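Office Diary of the Parish Clerk, Flusgate
Entry for 2020-10-07

The office opened at nine. The post contained the quarterly water account, two objections to the proposed bus stop outside the Pristley almshouses, and a letter from the Diocesan surveyor confirming that the north wall of the Long Hall may be limewashed before the winter. The surveyor asks that the lower courses be left bare until December so that the stone may be examined again. I have passed the letter to the contractor with a request that he acknowledge it in writing, his predecessor having mislaid two such letters.

The principal business of the day was the Harvest Supper. The Council resolved in the summer that the supper should not be abandoned, and that it should be held in a reduced form if the regulations did not permit the usual gathering. It is now plain that they do not. The Long Hall ordinarily seats 100 at the supper and has done so in every year for which this office holds a record. It was therefore necessary to settle how the meal is to be prepared, carried and received, and a meeting was called for eleven to do so.

Present were Mr Bereket Gebru, Mr Nahom Workneh, Mrs Bermúdez and myself. Mrs Bermúdez joined by telephone and could be heard well enough for most of the discussion, although the line failed twice during the matter of the gravy.

Mr Gebru reported that 69 households have asked to be included. A printed list was laid on the table and corrected in two places. The Rukulus Lane households had been entered under the old house numbers, which would have sent the drivers to the wrong side of the bridge. The corrected list is in the blue folder and the earlier version has been destroyed.

It was agreed that the meal would consist of a vegetable and barley stew, bread, a baked apple and a portion of hard cheese. Mr Workneh proposed the stew on the ground that it travels well and may be warmed again without harm. Mrs Bermúdez would have preferred a pie. She observed that the parish has always associated the supper with a pie and that the elderly residents in particular would expect one. The point was accepted in principle. The difficulty is that the Hall oven will take nine pies at a time and holds its heat poorly when the door is opened often, and the cooking would have to begin before dawn. The pie was set aside for this year and a note has been made so that it is raised again at the proper time.

The barley is to come from Pristley Mill, which has quoted a fair price for a 50 kilogram sack. This is more than is wanted. The remainder will be offered to the school kitchen, and I have written to the bursar accordingly. The apples are promised from the glebe orchard, subject to the wasps.

A longer discussion followed on the question of crockery. The Council has in past years used the Hall service, and several members feel strongly that a supper eaten from a foil tray is not a supper. Against this it was said that the plates would have to be delivered, collected and washed under the present rules, and that the Hall service is no longer a set in any true sense. Pieces have been broken and replaced from house clearances and private gifts for as long as anyone can recall, and few of the patterns now agree. Mr Workneh considered this to be of no importance. He recalled being served at his first supper in the parish from a plate that matched none of its neighbours, and said that he had thought it the custom of the place.

It was resolved that each household will be invited to put its own dish on the doorstep, covered with a clean cloth, and that the stew will be ladled into it by the driver. Households unable to do so will be provided with a lidded carton. The wording of the notice was agreed as follows: "Please leave out a clean, deep dish with a cloth over it by five o'clock." Mrs Bermúdez asked that the word "deep" be underlined, and this will be done.
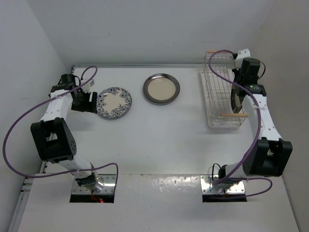
What is to be done with the Hall service while the supper is held from door to door?
It will remain in the Hall cupboards under lock, and the chipped pieces will be set apart for the Council to consider in the new year.

The meeting closed at twenty past twelve. Mr Gebru stayed behind to measure the serving hatch, through which the full pans must pass to reach the yard. The larger pan fits if it is turned. He will mark the correct position on the sill in chalk on the morning.

The afternoon was given to correspondence. I replied to both objectors regarding the bus stop and informed them of the date by which further comments must be received. A resident of Rukulus Lane called at the door to enquire whether the supper grace would be said this year. I advised that it will be printed on a card and delivered with the bread. She asked whether it would be the long grace or the short one. I undertook to find out, and have left a message at the vicarage.

The insurance certificate for volunteer drivers has still not arrived. I telephoned the brokers at three and was told that it had been sent. I telephoned again at four, spoke to a different person and was told that it would be sent tomorrow. Both conversations have been entered in the telephone book.

Rain from half past four. The bucket was placed beneath the vestry skylight, and the papers on the lower shelf were moved to the upper one. The office was locked at a quarter to six.

Outstanding: insurance certificate; reply from the school bursar; long or short grace; chalk.

Last updated: the morning after entry, to correct the spelling of Rukulus

Comments (4)

M. Orchard Row
Could the Clerk please confirm whether the stew contains celery? My husband cannot have it.

Parish Office
The recipe contains carrot, onion, leek and barley. There is no celery in it. The full list of ingredients will be delivered with the bread.

Old Flusgate
I am sorry to hear about the pie but I do understand about the oven. It was the same when my mother cooked for it.

Tennyson_B
We are at the far end of Rukulus Lane, past the bridge. Are we on the corrected list? We were missed at Easter.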